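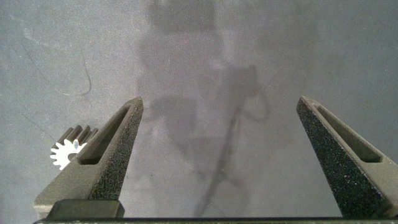 Lumturie Golob
Senior Lecturer in Wildlife Law

Home Contents Chapters Glossary Index

Chapter 8
Evidence in Wildlife Crime Cases

A wildlife case often begins with very little: a snare, a set of tire tracks, or a report from a farmer. Officers who arrive first must protect the site before they collect anything from it. This chapter explains how physical evidence is recorded, stored, and presented in court.
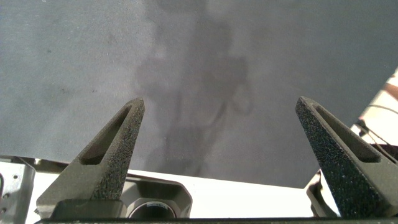 Figure 8.1. Gray surface with shadow.

The chapter follows one case throughout. In August, rangers in the Varkness forest reserve recovered 40 wire snares and the remains of three deer. The investigating officer, Rok Pavlović, divided the site into five search areas and kept a separate log for each. At trial, the defense questioned whether two of the logs had been signed on the correct day.
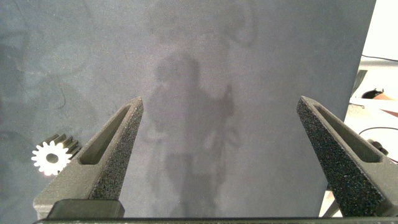 Department of Environmental Law, Stasham College

Students should read the case summary before starting Section 8.1. It sets out the charges, the permits held by the accused, and the statement given by the landowner, Fatos Stan. Terms printed in bold are defined in the glossary.

8.1 Securing the Site

The first officer present is responsible for the site until relieved in writing. Entry is limited to a single marked path, and the name of each person who enters must be recorded.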